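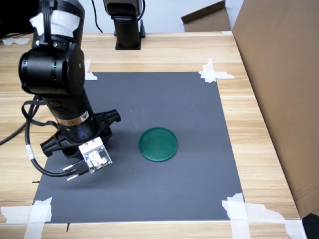
Okay, container lid sorting thread, because I have finally done the cupboard and I'm thrilled with it. 1/11

Background for new people: we moved to Janville in October and every plastic tub we own went into one deep cupboard beside the stove. Lids in the same cupboard. Loose. You'd open the door and get one on the foot. 2/11

So this arvo I put everything out on the floor and went through it lid by lid. 37 lids. 23 tubs. I have no theory about the other 14 and I'm not going looking for one! 3/11

First tip, work on something dark and flat. I'm a huge fan of a grey mat on a pale wooden table, taped at the corners with masking tape so it doesn't creep while you're shuffling things about. See-through plastic vanishes on a light benchtop. On dark grey you can see the whole rim, even on the tinted ones. 4/11

Torn bits of tape are fine, by the way. If a corner won't stay put, cross a couple of long strips over it and run them out towards the table edge. Masking tape has come up clean on every table I've tried it on (oiled pine is the only one I'd test first). 5/11

Round lids are the trickiest by miles. Squares you can match by eye, but two rounds can be a few millimetres apart and look identical until you press one down and the far side pops up. I trace the tub rim on baking paper and lay the lid over the tracing. Takes seconds. 6/11

The teal-green round ones are my favourites and I will hear no criticism of them. Lovely colour, decent raised rim, and you can spot one from across the kitchen. 7/11

Storage: lids on their edges in a rack, biggest at the back, tubs nested beside them. Mine is a Curko dish rack from the op shop with the cutlery bit taken off. The 825 mL tubs nest beautifully. The 1137 mL ones do not, they sit up like a stack of hats, so they've got the top shelf to themselves. 8/11

Senyo Ankrah asked yesterday if I label the lids. I do now! Paint pen on the underside, same number on the base of the tub. Let it dry overnight before you wash anything. I didn't the first time and had blue fingers at work. 9/11

Orphan lids so far: two under pot plants, one catching drips below the olive oil, one in the shed holding screws. Mum has claimed a big one for rolling dumpling wrappers on. 10/11

Doing the spice drawer next. If anyone has a good system for jars that are all slightly different heights, please tell me everything. 11/11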